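펠트 케첩병에 반한 주말

요즘 제 관심사는 온통 장난감 주방이에요 ㅎㅎ 시작은 2월이었어요. Pokmont에서 펠트 소품을 구경하다가 그만 케첩병에 꽂혀 버렸거든요. 빨간 천에 보송보송한 흰 라벨, 거기에 HEINZ 글자랑 1869까지 들어가 있는데 어떻게 그냥 지나가요... 글씨가 살짝 삐뚜름한 것도 손맛 나고, 글자 밑에 초록 덩굴이랑 동그란 토마토까지 있어서 볼 때마다 기분이 좋아요! 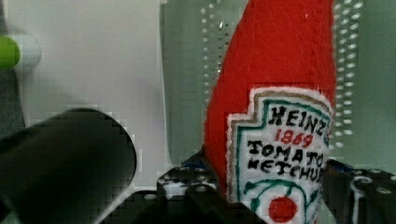 지난 글에 달린 댓글에서는 펠트 소품은 보풀이 금방 일어나니까 물에 담그지 말고 테이프로 먼지만 톡톡 떼어 주라고 하더라고요. 세탁망에 넣고 돌렸다가 모양이 다 틀어져서 결국 버렸다는 얘기까지... 저 진짜 세탁기에 넣을 뻔했잖아요. 댓글 아니었으면 큰일 날 뻔 ㅠㅠ 이제 돌돌이 옆에 두고 살아요.

아무튼 일요일 오후에 마음먹고 흰 테이블에 주방 살림을 쭉 꺼내 봤어요. 커다란 연보라빛 도는 접시, 손잡이 달린 청록색 그릇, 하늘색 볼, 그리고 초록 테두리 타원형 채반! 채반은 Stadness에서 14일이나 기다려서 받은 거라 애정이 좀 남달라요. 과일은 딸기랑 오렌지 조각, 껍질이 반쯤 벗겨진 바나나. 바나나는 껍질이 쫙 펼쳐져 있는 게 제일 귀여운 포인트예요(이건 Drurnlow 중고 장터에서 다른 소품이랑 묶음으로 데려왔어요).

꺼내 놓고 보니 색이 제법 잘 어울려서 혼자 뿌듯했답니다. 원래는 접시랑 그릇만 골라서 정리함에 넣을 생각이었는데, 미니 오븐도 나와 있겠다, 과일을 어디에 담을까 이리저리 고민하다 보니까 2시간이 훌쩍 가 버렸어요.

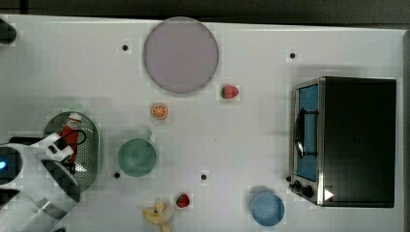

흰 테이블 위에 펼쳐 놓은 주방 살림과 과일들

정리함은 Kaewmanee 걸로 4칸짜리를 봐 뒀는데, 제일 큰 접시가 들어갈지 모르겠어요. 줄자로 재 보고 안 되겠으면 접시는 그냥 선반에 세워 두려고요. 혹시 이거 쓰시는 분 계시면 칸 깊이가 어느 정도인지 댓글로 좀 알려 주세요~ 다음엔 펠트로 식빵을 만들어 볼까 해요. 갈색 펠트는 벌써 주문했어요!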